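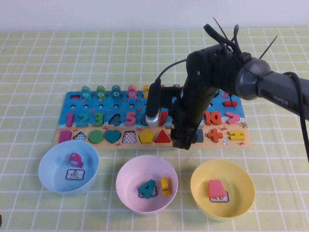 Seaside number board on the kitchen table, the 4 out of its space and in the pink bowl in front.

Toy library – what do we do about lost pieces?
Board: Parents and Carers > Out and About

tidewrack
Posted Wednesday, 9.40 am

Long one, sorry. I help run the toy library at our village hall, and we've reached the stage where the lost pieces policy has become more interesting to people than the toys.

At the moment it's a deposit of 8 pounds per family, and if something comes back short we keep it. The deposit was set by somebody who has since moved to Portugal and can't be asked. The trouble is that it covers a board puzzle and a bit over, and doesn't come near covering the big Jistik marble run, which has 300 pieces and has never, to my knowledge, come home with all of them.

So we have one family who lost their whole deposit over a number, and another who returned the marble run in a carrier bag with most of the marbles gone and were told not to worry because "it still runs". You can imagine how that went down at pick-up.

Does anyone belong to a toy library with a system that works? Or one that doesn't, I'm not proud.

porridge_again
Posted Wednesday, 9.58 am

Ours fines by the piece. 50p for anything smaller than an egg, two pounds for anything bigger. There was a long discussion about which egg.

Mostly it works. People turn out their sofas on a Tuesday night and things come back that aren't even ours. We've got a drawer of them.

lino_and_tears
Posted Wednesday, 10.15 am

I'm going to be unpopular and say no fines, no deposits, nothing. You lend toys to under-fives. The under-fives lose them. If you didn't want that you should have opened a museum.

We left our last toy library over exactly this. I was charged for a wooden carrot that was missing when we got the box, and then had it explained to me in front of the whole baby group that I should have checked. I had a newborn on one arm and a toddler eating somebody's glove. I wasn't in a position to audit the vegetables.

tidewrack
Posted Wednesday, 10.22 am

I do take the point about checking at the desk. We're meant to do it both ways but when there's a queue it becomes a bit of a glance and a nod.

Gravel Pete
Posted Wednesday, 10.31 am

Weigh them.

porridge_again
Posted Wednesday, 10.33 am

Weigh the children?

Gravel Pete
Posted Wednesday, 10.50 am

The boxes. Kitchen scales. Write the full weight on the lid in marker, weigh it out, weigh it in. Our farm set is 1,397 grams and if it comes back lighter than that then somebody has a sheep.

Takes ten seconds. Best thing we ever did. Before that we had a woman who counted everything by hand and the queue went out past the bins.

lino_and_tears
Posted Wednesday, 11.04 am

And if it comes back heavier?

Gravel Pete
Posted Wednesday, 11.06 am

Usually raisins.

mrs_hatbox
Posted Wednesday, 11.37 am

Weighing is fine for farm sets but I'd not trust it with wood. We tried it with ours and the train track put on weight every winter. The hall is damp and the cupboard is against the outside wall. One January by the scales we'd gained a station.

What we do is write the number of pieces on the bag and ask the borrower to sign for it. It doesn't bring anything back, but it does stop the arguments about who had it last, and the arguments were what was killing us. We lost more helpers to those than to anything else.

On replacing things, it depends on the maker. Jistik will send you spare marbles if you write and ask nicely. Cemero won't sell single pieces at all, so you have to buy the whole set again and then you've got a whole set plus most of another.

Gravel Pete
Posted Wednesday, 11.49 am

Dry your cupboard out.

mrs_hatbox
Posted Wednesday, 11.52 am

Thank you, Pete. I'll let the parish council know it's that simple.

oh_for_a_nap
Posted Wednesday, 12.20 pm

Can I ask a stupid question? Does it matter if a puzzle has a piece missing? My two have been doing a jigsaw of a fire engine with no wheels for a year and they think that's what a fire engine looks like.

lino_and_tears
Posted Wednesday, 12.26 pm

It doesn't. This is what I'm saying.

porridge_again
Posted Wednesday, 12.41 pm

It matters with numbers a bit! Mine went 1, 2, 3, 5 for months, with great confidence, because of one we borrowed. Her grandfather took it personally. He's a retired surveyor.

tidewrack
Posted Wednesday, 1.15 pm

Right, so so far I have: fine them, don't fine them, weigh them, don't weigh them, and raisins.

For what it's worth the number board's a nice old thing and I'd like it to be whole again, but I can't find a maker's name on ours and nothing I've seen for sale is the same size. Has anyone had a single piece made?

mrs_hatbox
Posted Wednesday, 1.48 pm

Yes. There's a repair place called Ivanyshyn, they do mostly chairs, and they cut us a duck for a farmyard puzzle. You trace the hole on to paper and post it to them. Ours came back a very slightly different yellow from the other ducks and the children all want that one now. I can't remember what we paid but I didn't have to sit down.

Gravel Pete
Posted Wednesday, 2.02 pm

Or cut it yourself. Bit of scrap, coping saw, sand the corners, non-toxic paint. A 4 is all straight lines if you do it properly. An 8 I'd pay someone.

lino_and_tears
Posted Wednesday, 2.09 pm

Depends on the 4. Plenty of them have a rounded bit, and then there's the hole in the middle if it's the closed sort.

Gravel Pete
Posted Wednesday, 2.11 pm

Leave the hole out. They're three.

oh_for_a_nap
Posted Wednesday, 2.30 pm

They can't be three, they'd need to get past it to know the 4 was gone.

Sorry. It's been a long morning.

nettlebed
Posted Wednesday, 4.17 pm

I used to do the books for a bigger one, 700 toys at its peak, in the old Nerora building before the flats went in. We had deposits, then fines, then a points scheme that needed its own spreadsheet. In the end we put 2 pounds on everyone's yearly fee and called it wear and tear, and stopped asking. The losses stayed the same as far as I could tell, but people stopped sneaking boxes back on to the shelf when the desk was busy, so at least we knew which ones were short.

The only things we kept a deposit on were the ride-ons. You'd be surprised.

lino_and_tears
Posted Wednesday, 4.25 pm

This I could live with.

porridge_again
Posted Wednesday, 4.40 pm

I couldn't. We never lose anything, so I'd be paying for the rest of you.

lino_and_tears
Posted Wednesday, 4.41 pm

You said you had a drawer.

porridge_again
Posted Wednesday, 4.44 pm

The LIBRARY has a drawer.

tidewrack
Posted Wednesday, 8.05 pm

Thanks all. I'm going to put the yearly fee idea to the others, keep the deposit for the marble run only, and give that family their money back, which I should have done in the first place. Will trace the hole tonight and write to Ivanyshyn.

porridge_again, if there's a 4 in that drawer, do let me know the colour.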